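Monday, late

Rain again until lunch. Got up at 6 and did the seed order before work, finally. I went with Prumwood for the tomatoes and peppers and Ireck for the onions and leeks. Ireck wanted more for shipping than the leeks cost, so I added a packet of parsley I didn't need to get over the minimum. I never learn.

Work was slow. Two people out sick and the phones quiet. Ate my sandwich in the car with the heater on and read the back half of the Firnik catalog. They have dropped the yellow pear tomato I grew last year and the year before. I should have saved seed. I have a jar somewhere with a few in it, unlabeled, which could just as well be the red ones.

Home by half past four and there was still enough light to look at the beds. The garlic is up, all of it except the end near the fence where the water sits. I pulled the mulch back there and the soil smelled sour. I'll have to raise that end. I priced lumber last week and it was 80 dollars for the boards alone, so it may be bricks from behind the shed instead. Free, but heavy, and my back is still not right from the gutter.

The kale is finished. I cut what was left and it made one bowl. The chard looks dead but it looked dead last winter too and came back.

Starting things indoors

Same plan as last year with fewer mistakes. Onions and leeks go first, then peppers, then I wait on the tomatoes even though I won't want to. Last year I started them far too early and they were leaning on the window by April, yellow at the bottom and tangled together. Gave half of them away and the other half sulked until July.

I want everything in separate cells this time. The open flats were a mistake -- pulling the roots apart set the leeks back by weeks.
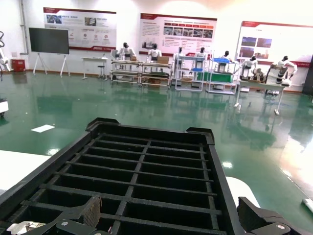
Soil mix

Wrote this down last spring on an envelope and then lost the envelope, so it's going in the diary. 3 scoops compost, 2 of the bagged mix, one of perlite. Wet it the night before in the big bucket. Don't use the compost from the left bin, it's full of weed seed and I spent most of May picking out chickweed.

The heat mat still works. I plugged it in after supper and left it on the kitchen floor for an hour, and the cat found it inside ten minutes. The old Kozan lamp flickers when it first comes on, then settles. If it goes I'll buy another bulb, but I'm not buying a whole new lamp this year.

Supper was the kale with eggs and the end of the bread. Paid the water bill. Still have to call about the car.

Rain is supposed to quit tomorrow. If it does I'll carry bricks after work, a few at a time. If it doesn't I'll wash pots in the basement and look for that jar.

Need: perlite, plant labels, a pencil that doesn't fade, cat food.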